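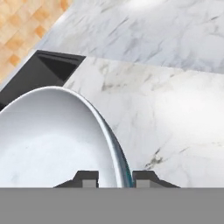
## 4. Setting Up Your Tustus Slow-Drip Coffee Tower

Welcome back! If you've come straight from Section 3, you should have the stand put together, the glass parts washed, and a little bag of paper discs left over (keep those, you'll want them in a minute). Set aside a good half hour for this first setup. It goes much faster once your hands know the way.

### 4.1 Leveling the stand

1. Put the stand where it can stay for the whole brew. The drip runs for hours, and every time the tower gets scooted over to make room for dinner, the drip rate wanders off.
2. Turn each foot clockwise until it stops, then back it out one full turn.
3. Lay the small bubble level from the parts bag across the top ring. Adjust one foot at a time, going back and forth between them, until the bubble sits between the lines.
4. Press down lightly on the top ring. If it rocks, go back to step 2 and start over.

**Note:** Polished stone can be slippery under the plastic feet. Push on the rubber caps if your counter is marble or granite, and wipe the counter dry first.

### 4.2 Loading the grounds

1. Drop one paper disc into the bottom of the coffee chamber and wet it with a spoonful of water.
2. Add 76 grams of medium-ground coffee. On the Vanetti hand grinder sold with the deluxe kit, that's setting 29 or 30, and either one makes a lovely cup.
3. Tap the side of the chamber gently to settle the grounds. Please don't tamp them the way you would for espresso!
4. Lay a second disc on top. It spreads the drops so they don't dig a little well in the middle.

### 4.3 Starting the drip

1. Check that the valve is fully closed. It's easy to forget, and it's a lot of water to mop up.
2. Fill the upper globe with cold water and ice to the etched line.
3. Set the carafe under the chamber, then open the valve a quarter turn.
4. Watch the drops for a full minute and adjust until you count 30. Go by the clock on the stove if you like, any clock will do.
5. Come back after 90 minutes and count again. The flow slows as the water level drops, so you'll probably need to open the valve just a hair.

**Caution:** Never pour hot water into the upper globe. The glass isn't made for it and can crack.

**Caution:** Lift the full globe with both hands, holding it by the collar and never by the valve.

In the hot weeks of July you may find the ice gone well before the brew is done. Add a few cubes whenever you pass by, up to the etched line and no higher.

Cleaning the valve is covered in Section 5.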